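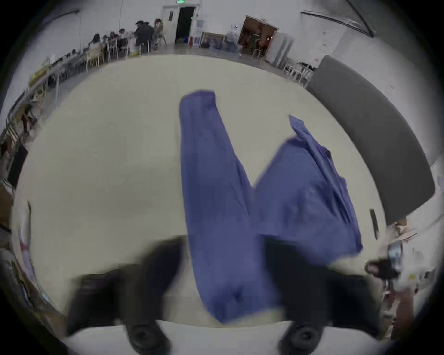 The Danduvard hand gripper arrived to us in November, and I have now used it enough to write a fair review of it. We bought it for recording cloth handling, and cloth is the most honest test I know for such a tool. A box or a cup can be taken by almost any pair of fingers. Trousers are another matter. With a blue pair like the one on our pale table, the two legs want to go in different directions, the fabric makes new folds while you lift it, and the thick black pads must hold one layer without pulling the whole garment together. I did most of my trials with this kind of clothing, and some with towels and shirts.

I compare it with two others that we have in the same room: the Skov, which we have used for a long time, and the Cano, which my colleague Auður Bisgaard prefers. All three are held in the hand and have a wide camera looking out over the fingers.

The pads

The pads are the best part of the Danduvard. They are matte and rounded, with no hard corner which can catch in a seam or a pocket. On the Skov I have many times pulled a thread from a knitted sleeve, and this did not happen to me here. The thickness costs something, however. If the cloth lies quite flat, you can't get under the hem with the tip, and you must first push the fabric a little to make a fold, and then take the fold. It becomes a habit after some hours. New users find it annoying, and two of our students asked to have the Skov back.

The pads collect lint. I clean them with a damp cloth after every 25 garments, and when I forget this, the grip becomes noticeably worse on thin cotton. The Cano has a softer material that is even more hungry for lint, so on this point the Danduvard is in the middle.

The trigger and the weight

It weighs 294 grams without the cable. On paper this is a little more than the Cano, but the weight sits closer to the palm and I feel it less in the wrist. The trigger has a long travel and a light spring. I like this for cloth, where one often wants to close only halfway and let the fabric slide. Auður has smaller hands than me and says the trigger begins too far out for her first finger. There is an adjusting screw, but it gives only 5 millimetres, and for her this was not enough. She went back to the Cano after one morning.

I would also like a stop for the half-open position. The Skov has one, and for repeated work it is a good friend.

The camera

The view is very wide. You see both fingers, the whole table and a large part of the room with whoever is sitting in it, so ask your colleagues first if they agree to this. For cloth I find the wide view necessary. When I spread a trouser leg away from me, the far end remains visible, and with the narrower camera on the Skov I lose it.

The weak side is fast movement. If I shake a garment to open it, as everybody does at home, the edges become soft in the recording, and things close to the side of the view are smeared even more. The exposure can be shortened in the settings, but then our room is too dark in the afternoon. I have learned to lift slowly and to spread with small pulls — it looks a bit unnatural, but the recordings are better.

Software and battery

The recorder comes from Hidton and is the same for the Danduvard and the Cano. We have made 1,831 recordings with it until now. It lost a handful of them, always when the memory card was nearly full, and the warning is a small orange light which you don't notice when you look at your work. A sound would be better. I wrote to them about it and received a polite answer from Mikkel Hedegaard, who promised nothing.

The battery lasts for a morning, and not for a morning and an afternoon. Charging goes through the same socket as the data transfer. I can't do both at once, and this is the thing I complain about most often in our office.

Who should buy it

If you work mainly with clothes and towels and have medium or large hands, I recommend it over the other two. For small hard parts I would take the Skov, because its tips are thinner — I could pick up a coin with it, and with the Danduvard I gave up. For small hands, try the Cano before you order anything.

A spare set of pads is included in the box. The hexagonal key to change them is not, so check that you have one in the drawer.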